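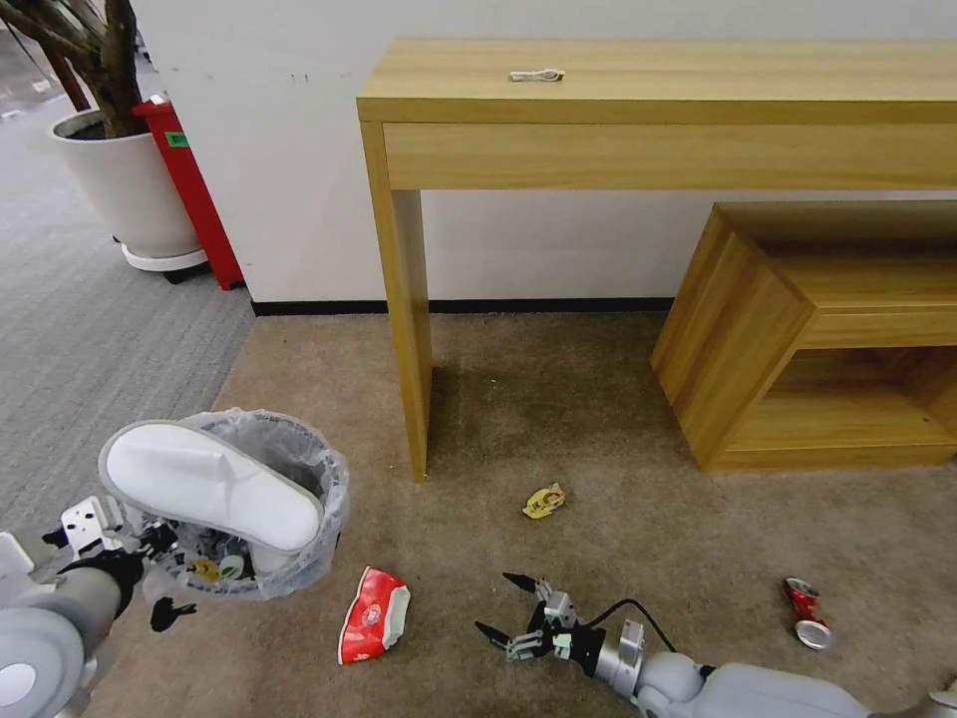 *Konsolentisch in hellem Eichenton, rechts darunter der niedrige Würfel.*

**26. April, Oberflächenversuche Eiche hell**

Weiter mit der Frage, wie wir den hellen Ton halten, ohne dass die Eiche nach dem Ölen ins Honigfarbene kippt. Die Bretter von Rebane liegen seit letzter Woche zugeschnitten im Regal, alle aus einer Bohle, Splint abgetrennt. Schliff bis 150, dann gewässert und nach dem Trocknen noch einmal mit 180 von Hand.

Aufgetragen wurde:

- Probe 111: Greveo Hartöl, unverdünnt, dünn mit dem Pad
- Probe 414: Greveo mit 2 Prozent Weißpigment, sonst gleich
- eine Leiste nur mit Udomer Seifenlauge, zweimal satt

Probe 111 ist deutlich angefeuert. Die Spiegel kommen schön heraus, aber neben dem rohen Stück wirkt das Brett fast gelb. Für eine Front, die zu älteren Teilen passen soll, würde ich das nicht nehmen. 414 liegt näher am rohen Holz. In den groben Poren sitzt etwas Weiß, von vorn kaum zu sehen, im Streiflicht schon. Beim nächsten Mal früher abnehmen und quer zur Faser auspolieren.

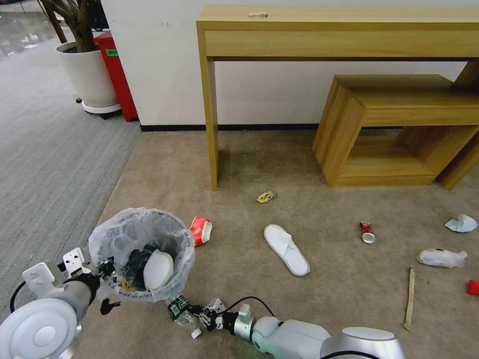
Die geseifte Leiste ist vom Ton her die beste. Trocken aufgelegt kann man sie mit dem rohen Rest verwechseln. Der Wassertest fällt dafür schlecht aus: Tropfen nach kurzer Zeit eingezogen, Faser wieder rau, grauer Rand. Auf einer Ablage, auf der auch mal ein Glas steht, gibt das Ärger. Für Schubkasteninnenseiten bleibt Seife bei mir auf der Liste.

Noch offen ist der Zwischenschliff bei 414. Mit dem feinen Vlies war nach dem zweiten Auftrag alles gleichmäßig matt, an den Kanten aber schon durchgerieben. Kanten künftig vorher brechen und beim Schleifen auslassen – das hatten wir in der Werkstatt Trurkeck auch so gemacht, und die Stücke von dort sehen noch ordentlich aus.

Hirnholz getrennt behandeln. Es zieht so viel Öl, dass die Enden dunkler werden als die Fläche. Ein Versuch mit vorher aufgetragener, stark verdünnter Seife läuft auf dem Reststück.
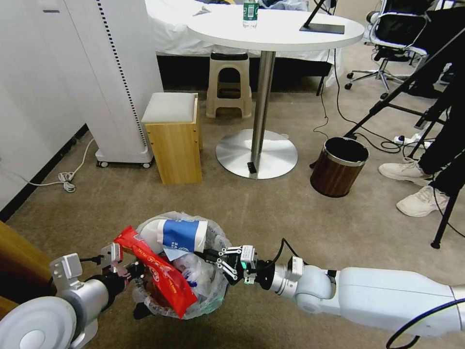 Öldose nach dem Umfüllen luftdicht verschließen, in der alten war wieder eine Haut. Getränkte Lappen ausgebreitet draußen aufhängen, nicht ins Regal legen.

Lichttest: je eine Hälfte der Proben mit Karton abgedeckt, Bretter liegen am Südfenster. 70 Tage laufen lassen, danach Vergleich mit der abgedeckten Seite. Endgültig festlegen im August, vorher keine Fronten ölen.

Bei Rebane nachfragen, ob aus derselben Bohle noch etwas da ist.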